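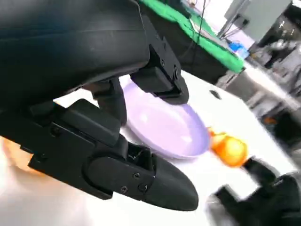
My building in Forirthorpe replaced the shared kitchen on the second floor in October. The old one had a long table, mismatched plates and a sink that backed up. The new one has a counter with 4 stools and a rule sheet. I think we should have kept the plates and the table and fixed the sink.

Shared dishes make people deal with each other. If your plate is dirty when I need one, I have to say something to you or wash it myself. Both of those are small acts of living next to someone. When everyone brings a takeout box and throws it away, the problem goes away and so does the talking. I ate lunch at the old table for six years and knew most of the people on three floors. I have used the new counter 15 times and learned one name.

Teresa Brennan, who works two doors down from me, disagrees. She says the old kitchen ran on the patience of a few women who got tired of looking at the mess, and she is right about that. I washed my own plate and felt good about it, and I never once scrubbed the sink. A rota would have helped. It would have cost nothing, and it could have gone up on any Wednesday in those six years.

The other argument was money. The management company, Plaltadeo, said the old kitchen took up space that could be rented. It now brings in 120 dollars a week as storage for a tenant on the first floor. I don't doubt the figure. I do think a building with 39 offices in it can afford one room where people sit down.

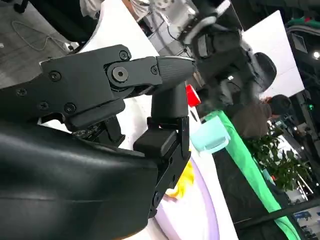
White tabletop, seen at an angle.

What I would ask for is modest. Put a real table back, even a small one. Buy a stack of plain plates and a drying rack. Post the rota and put the managers on it too. Some weeks it will be ignored and the cups will pile up, and somebody will write an angry note. I would take that over the stools – at least a note is addressed to someone.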